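위넘, 플리디스데일에서 침구·의류 수선 접수 서비스 '렌도마크' 시작

입력 4월 오전 10시 | 글 위넘 홍보팀

가정용 섬유 관리 업체 위넘(Winum)은 침구와 일상복의 수선, 세탁, 부분 교체를 한 번에 접수하는 서비스 '렌도마크(Rendomach)'를 4월부터 플리디스데일(Plidisdale) 전 지역에서 운영한다고 밝혔다. 지금까지 이 지역에서는 옷 수선과 이불 수선을 서로 다른 곳에 맡겨야 했고, 누빔 제품은 받지 않는 점포가 많았다. 렌도마크는 접수 창구를 하나로 합치고 품목별 작업은 위넘의 하(Hà) 작업장에서 처리한다.

위넘은 정식 운영에 앞서 플리디스데일 주민을 대상으로 시범 접수를 진행했다. 이 기간에 들어온 물품은 모두 1,586점이다. 가장 많은 품목은 누빔 이불과 매트리스 커버였고, 맨투맨과 후드 티셔츠 같은 편직 상의가 그다음이었다. 셔츠와 바지는 예상보다 적었다. 기존 동네 수선집에서 잘 처리하고 있는 품목이어서 위넘도 이 부분의 설비는 늘리지 않기로 했다.

시범 접수에서 확인된 손상은 대부분 크지 않았다. 박음질이 한두 줄 풀린 경우, 소매 끝 시보리가 늘어난 경우, 커버 모서리의 고무 밴드가 삭은 경우가 많았다. 원단 자체가 찢어져 덧댐이 필요한 물품은 적은 편이었으며, 이런 물품은 접수자에게 예상 비용을 먼저 알린 뒤 작업 여부를 정하도록 했다.
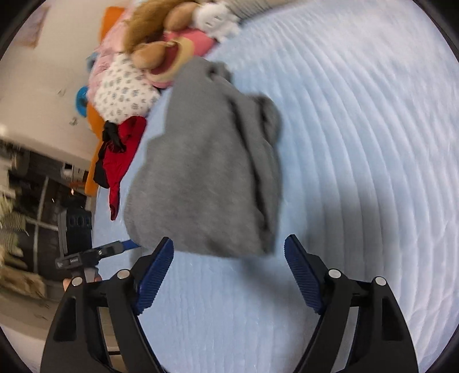
요금은 무게가 아닌 작업 단위로 정한다. 박음선 복원, 밴드 교체, 시보리 교체, 덧댐이 각각 하나의 단위이며, 한 물품에 두 가지 이상의 작업이 필요하면 단위별 금액을 더한다. 세탁은 별도 항목이다. 수선만 맡기는 것도 가능하지만 이 경우 집에서 세탁과 건조를 마친 상태로 접수해야 한다. 젖은 물품은 접수 창구에서 돌려보낼 수 있다.

작업 기간은 접수 다음 날부터 계산해 7일이다. 덧댐 원단을 따로 주문해야 하는 물품은 기간이 늘어날 수 있고, 그럴 때는 작업장에서 새 날짜를 문자로 안내한다. 완료된 물품은 접수 창구에서 찾거나 배송으로 받을 수 있다. 이불처럼 부피가 큰 물품은 압축하지 않고 전용 가방에 넣어 보낸다. 가방은 다음 접수 때 반납하면 된다.

렌도마크 운영을 맡은 타이 콩(Tài Khổng) 서비스 총괄은 "시범 접수 때 가장 자주 받은 질문은 이불 한 줄만 터졌는데도 맡길 수 있느냐는 것이었다"며 "한 줄만 터졌을 때 맡기는 편이 비용도 적게 들고 작업도 빨리 끝난다"고 말했다. 그는 또 "풀린 줄을 그대로 두고 여러 번 세탁하면 충전재가 옆 칸으로 밀리는데, 이것을 다시 고르게 펴는 일이 박음질보다 시간이 더 걸린다"고 설명했다.

하 작업장은 기존 위넘 물류 창고의 한쪽을 고쳐 만들었다. 폭이 넓은 누빔 이불을 접지 않고 올릴 수 있는 작업대와 장폭 재봉 설비를 들였고, 편직물용 오버로크 설비는 별도 구역에 두었다. 먼지가 많이 나는 충전재 작업과 의류 작업을 같은 공간에서 하지 않기 위한 배치다. 작업장 내부에는 접수 순서대로 물품을 거는 보관대가 있으며, 세탁 전 물품과 세탁 후 물품은 서로 다른 줄에 건다.

접수 번호는 물품마다 따로 붙는다. 이불 하나와 상의 하나를 함께 맡기면 번호도 두 개가 발급된다. 시범 운영 초기에는 가구별로 번호를 하나씩 발급했으나, 작업이 먼저 끝난 물품을 찾으려는 문의가 이어져 방식을 바꾸었다. 현재는 끝난 물품부터 먼저 찾을 수 있다. 번호표는 옷핀을 쓰지 않고 면실로 묶는다.

집에서 미리 확인할 사항도 함께 안내한다. 누빔 이불은 밝은 곳에서 넓게 펼친 다음 박음선을 손으로 따라가며 느슨한 곳을 찾는 것이 좋다. 찾은 곳에는 색이 다른 실을 한 땀 걸어 표시한다. 펜이나 분필은 세탁 후에도 자국이 남을 수 있어 권하지 않는다. 매트리스 커버는 네 모서리의 밴드를 당겨 보고, 늘어난 뒤 줄어들지 않는 모서리가 하나라도 있으면 네 곳을 같이 교체하는 쪽을 권한다. 한 곳만 새 밴드로 바꾸면 당기는 힘이 달라 커버가 한쪽으로 쏠린다. 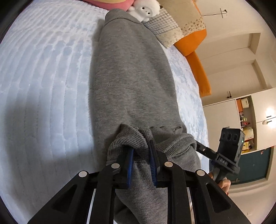 편직 상의와 누빔 침구는 점검하는 방법이 다르다. 상의는 목둘레와 소매 끝, 밑단 순으로 보고, 접어 박은 부분이 뒤집히거나 물결처럼 울지 않는지 살핀다. 침구는 충전재가 어느 칸에 몰려 있는지를 먼저 본다. 사진의 연한 파란색과 흰색 커버처럼 도톰한 칸이 길게 이어지고 그 사이를 박음선이 나누는 누빔이라면, 한 칸을 끝에서 끝까지 손바닥으로 눌러 두께를 비교하면 된다. 그 위에 놓인 회색 옷처럼 잔 색점이 섞인 편직물은 가는 실이 풀려도 눈에 잘 띄지 않으므로 안쪽으로 뒤집어 확인하는 편이 정확하다. 세탁 표시가 지워졌다면 접수할 때 직원에게 알려 주면 된다.

위넘은 접수가 어려운 품목도 공개했다. 전기 열선이 들어간 이불, 가죽이나 모피가 붙은 상의, 물침대용 커버는 받지 않는다. 거위털과 오리털 이불은 박음선 복원만 가능하고 충전재 보충은 하지 않는다. 인조 솜 이불은 충전재 보충이 가능하나, 기존 솜과 새 솜의 두께가 다를 수 있어 칸 단위로만 작업한다. 곰팡이가 생긴 물품은 다른 물품에 영향을 줄 수 있어 접수 대상에서 제외한다.

수선에 쓰는 실과 원단은 원래 제품과 최대한 비슷한 것을 고르지만 같은 색을 보장하지는 않는다. 오래 쓴 이불은 햇빛과 세탁으로 색이 변해 있어 새 원단을 대면 차이가 난다. 이를 원하지 않는 접수자를 위해 이불 안쪽 면이나 여유 시접에서 원단을 떼어 덧대는 방법도 마련했다. 이 작업은 덧댐 두 단위로 계산한다.

렌도마크는 개시를 기념해 먼저 접수하는 500가구의 첫 세탁 비용을 받지 않는다. 수선 비용은 할인 대상이 아니다. 가구당 한 번만 적용되며, 시범 접수에 참여한 가구도 신청할 수 있다. 시범 접수 때 발급한 쿠폰과 함께 쓸 수는 없다.

접수 창구는 플리디스데일 안에 2곳을 운영한다. 한 곳은 중앙 정류장 맞은편, 다른 한 곳은 북쪽 주택가의 위넘 매장 안에 있다. 중앙 정류장 창구는 오전 8시에, 북쪽 창구는 오전 10시에 문을 연다. 두 창구의 접수 기준과 요금은 같다. 맡긴 창구가 아닌 곳에서 물품을 찾으려면 접수할 때 미리 말해야 하며, 접수 후에는 장소를 바꿀 수 없다. 창구 앞 주차 공간은 좁은 편이어서 이불을 차로 가져오는 경우에는 북쪽 창구가 편하다.

방문이 어려운 주민은 전화로 수거를 신청할 수 있다. 수거는 오후에만 진행하고, 기사가 물품 상태를 현장에서 판단하지는 않는다. 견적은 물품이 작업장에 도착한 뒤 나온다. 접수자가 견적에 동의하지 않으면 작업 없이 돌려보내며 이때 반송 비용은 위넘이 부담한다.

수선 후 같은 부위가 다시 풀리면 재작업을 무료로 진행한다. 다른 부위의 손상은 새 접수로 처리한다. 재작업을 신청할 때는 처음 받은 접수 번호가 필요하다. 번호표를 잃어버렸다면 접수할 때 적은 전화번호로 조회할 수 있다.

타이 콩 총괄은 "당분간은 새 품목을 늘리지 않고 지금 받는 품목의 작업 기간을 지키는 데 인력을 쓸 것"이라며 "커튼과 소파 커버에 관한 문의가 들어오고 있지만 하 작업장의 작업대를 더 들인 뒤에 검토하겠다"고 밝혔다.

위넘은 플리디스데일에 본사를 두고 가정용 섬유 제품의 세탁과 보관 서비스를 제공하고 있다. 렌도마크 요금표와 품목별 접수 기준은 두 창구와 위넘 매장에서 인쇄물로 받아볼 수 있다.

문의: 위넘 홍보팀 렌도마크 담당 | © 위넘. 무단 전재 및 재배포 금지 | 맨 위로

댓글 4

솜이불두채
매트리스 커버 밴드만 갈아 주는 데가 없어서 그냥 버린 적이 있습니다. 네 군데 다 바꾸면 단위가 네 개로 계산되는 건가요, 한 개인가요? 본문만 봐서는 모르겠네요.

위넘 홍보팀
커버 한 장의 밴드 교체는 모서리 수와 관계없이 한 단위입니다. 요금표에도 같은 내용이 적혀 있습니다.

북쪽주민
시범 때 누빔 이불 맡겼었어요. 박음질은 깔끔했고 실 색이 아주 조금 다릅니다. 저는 신경 안 쓰여요. 근데 문자가 밤에 와서 좀 놀랐습니다. 안내 시간은 낮으로 해 주세요.

회색양말
커튼도 얼른 받아 주세요. 밑단만 줄이면 되는데 길어서 집 재봉틀로는 힘들어요.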